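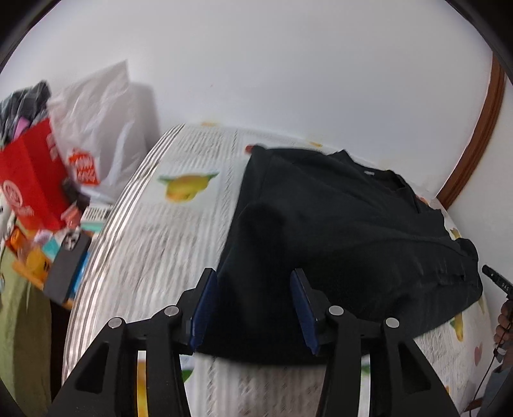

Black top on the bed, white label inside the collar

Ticket: Pringle phone won't stay on Wi-Fi after update
Opened by Flora Crichton, 12 November 2018

Hi all, me again! So my Pringle keeps dropping the Wi-Fi every few minutes, and it's driving me up the wall. It started right after the last update. The bars are full, then I get the little exclamation mark, then nothing until I switch Wi-Fi off and on again. My laptop is fine on the same network, so I don't think it's the router (a Dellel, had it since July).

What I've tried so far:
Restarted the phone and the router
Forgot the network and typed the password back in
Turned off battery saver

Still dropping. I counted 7 times during one phone call with my sister.

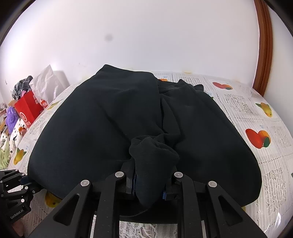 Black garment on the patterned tablecloth

Reply from Senga McIver, support
Hi Flora, thanks for all the detail. Do you have the Nirkix app installed? It can put the Wi-Fi to sleep when the screen is off. Please turn off its "smart saver" and reset your network settings.

Flora again
Yes, I have Nirkix! Turned that off and did the reset (goodbye, all my saved Bluetooth stuff). Much better, only 2 drops all evening, both in the bedroom.
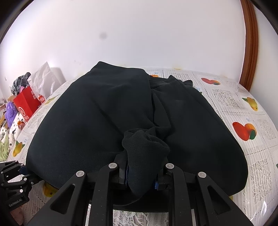
Dark knit bundle on the bed

Senga McIver
Try the 2.4 GHz network in there, it reaches farther through walls.

Flora
Switched over, and it's been 6 hours with no drops! Leaving the ticket open until tomorrow night if that's okay.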